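Progress report to the Prandmont education fund
Project: Stovulex, physics demonstrations for schools
Prepared by Maiara Macedo, 5 August 2026

In this period we worked mainly on the second series of demonstrations, the one about air pressure and heat. The first series, on floating and sinking, was delivered in March and is already used in 13 schools of the Holanda district.

From the eight demonstrations planned in the second series, six are tested and have a written guide for the teacher. The two remaining are the collapsing can and the candle under the glass. With the candle we had a difficulty of content. Many old textbooks say that the water rises in the glass because the oxygen is used up, and our first draft repeated this. A teacher from the test group pointed to the mistake. The main cause is the cooling of the air after the flame goes out, and we are now writing the guide again with this explanation.

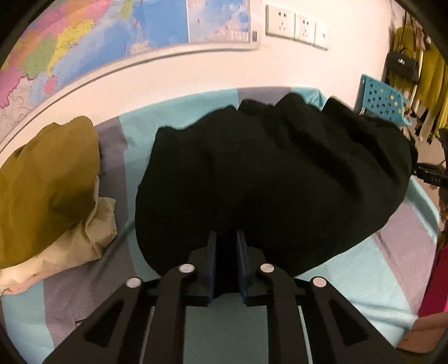 The collapsing can is waiting for a safer method of heating. The hot plates we bought from Bruvska are too slow for a lesson of normal length, and an open flame is not permitted in most of the classrooms. We asked for a stronger model on loan and expect the answer soon.

We also collected opinions from the teachers. Of 98 forms sent out, 26 came back, which is less than we hoped. The most frequent request was for shorter guides, with the list of materials on the first page. We have changed all six finished guides in this way. Some teachers asked for questions that the students can discuss before the demonstration, and these are added too.

Spending stays inside the approved budget. The line for travel is almost not used, and we would like to move a part of it to printing. Please let us know if a formal letter is necessary for this change.

In the next period we plan to finish the two open guides and to visit the schools that did not return the form.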